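Storekeeping for Small Shops and Offices
Second edition, September 2019
Part Two: Goods on Hand

Chapter 6
Small Goods in Divided Trays

What this chapter covers
Choosing a tray and its slot size
Where the tray goes on the work table
Filling and emptying slots
Labels and the slot list
Counting from the tray

Terms to learn: slot, facing, slot list, overflow, short count, mixed slot

Chapter 5 dealt with goods that come in cartons and stay in cartons until they are sold or used. Most of them can be stacked, and a clerk can check them from a few steps away. Small packaged goods are a different matter. A snack packet, a tea sachet or a packet of cards will slide, fall over and get under other things. If 50 of them are put in a drawer, the drawer has to be emptied to learn what is in it.

The usual answer is a divided tray, also called a compartment organizer. It is a shallow wooden or plastic box with thin dividers that cross to make rows of slots. Each slot holds one item or one kind of item. Goods stand upright in the slots so that the top of each one shows and can be gripped with two fingers.

A tray in daily use is best kept on the same table as the computer that holds the stock record. The person at the table can take an item out, look at the package, enter it and put it back without getting up. Leave the space directly in front of the tray open, and run loose cables to the other side of the computer where possible.
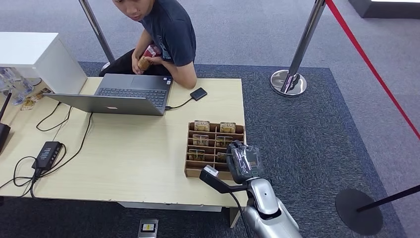

One storekeeper who used the first edition wrote to object that a tray beside a laptop takes up room needed for writing, and that in her shop the tray sits on a low shelf behind the chair. She added that her clerks got used to turning around within a week. This can work well where the table is narrow. The tray should still be within arm's reach of a seated person, and the shelf should be no deeper than the tray, or the space behind it will fill up with other things.

6.1 Choosing the slot size
Measure the goods before buying or building the tray. A slot should be a little wider than the package and shallow enough that a third of the package stands above the dividers. If the slot is too wide, the package leans and covers its neighbor. If it is too deep, the clerk has to tip the tray to get anything out.

Soft packages need more room than boxes of the same printed size. The filling settles at the bottom and makes the lower end thicker. Measure at the thickest point.

The Silardale Stationery store, which we follow through this part of the book, carries 2000 kinds of goods. Only the smallest are kept in trays. The rest are on open shelves or in the cartons they came in. When the store began using trays it bought one size for everything, and by January the greeting cards were bent at the corners. The store replaced the card trays with a wider pattern from Dorkalier and kept the old ones for packets.

6.2 Handling one item at a time
New clerks often take out a handful of goods, enter them all, and then put them back. This is the most common cause of a mixed slot. The items are put back in the wrong order, and the mistake is found only at the next count.

Work with one item. Lift it straight up by the top edge, hold it close and upright, and read the front of the package.

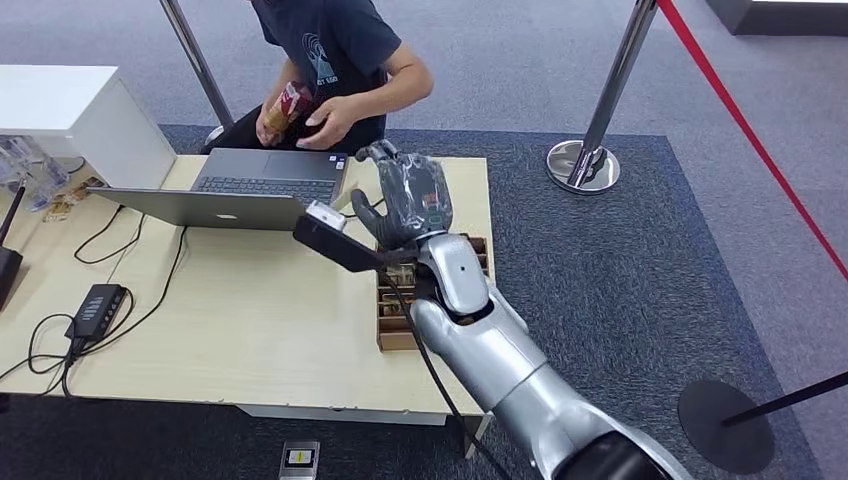 Then turn it over and check the back for the maker's code and the date, if there is one. Compare both with the entry on the computer. Return the item to its own slot, facing the same way as before, and go on to the next slot in the row. Work from left to right and from the back row to the front.

A damaged package does not go back in the tray. Set it on the far side of the table and make a note of the slot it came from.

6.3 Slots that look alike
Some lines of goods share the same picture or the same colors, and only a word or a number on the package tells one from another. Chuang picture cards and Fluloren note cards are two lines the Silardale store has had trouble with. Similar goods should be kept apart in the tray, with at least one slot of something plainly different between them. Where the whole tray holds one line, as with a set of cards, the slot list must give the code as well as the name. Turn every card the same way before the tray is put back into use. A leaning card should be straightened, or moved to a narrower slot if it will not stay up.
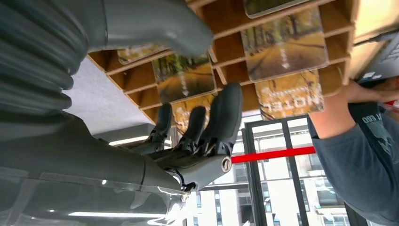 6.4 The slot list
The slot list is a single sheet kept with the tray. It has one line for each slot and shows the row, the position in the row, the name of the goods and the code. Number the rows from the back. Trays at the Silardale store carry numbers beginning at 1000, written on the front edge and again at the top of the list – the two must match before any count is started.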